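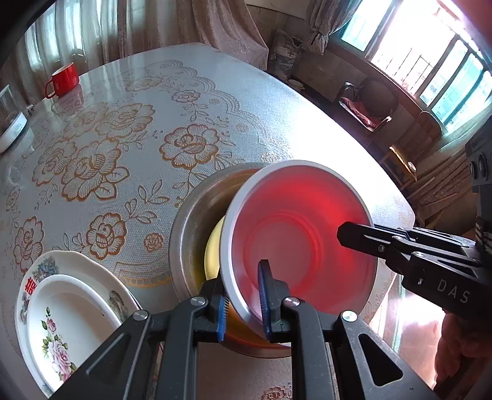 Bowls which are put one inside another can stick together, and many people pull too hard and chip the edge. My way is slow but safe. First clear some room on the table and put a cloth on it, so nothing slides. Then take only the top bowl by its rim and tilt it a little before you lift, like the red one with the silver rim, which comes up at an angle out of the steel basin. If you lift straight, the air stays closed under it and it holds.

What to do if it does not move

1. Pour cold water in the inner bowl, up to the half.
2. Put the outer bowl in warm water, not boiling. Wait 2 minutes.
3. Turn the inner bowl gently left and right, then tilt and lift.
4. Still stuck? Put one drop of cooking oil between the rims and leave it for 15 minutes.

Do not use a knife. I have scratched one good basin like this, in my first kitchen in Olteanu street.

How to stack them again

Dry every piece completely, also under the base. Put the biggest at the bottom and a paper napkin between each two. I keep steel and painted dishes in separate piles. My neighbor Alina Rusu uses coffee filters for this and they work well too, they are round already and you don't need to cut anything. Plates with painted flowers I never put under something heavy.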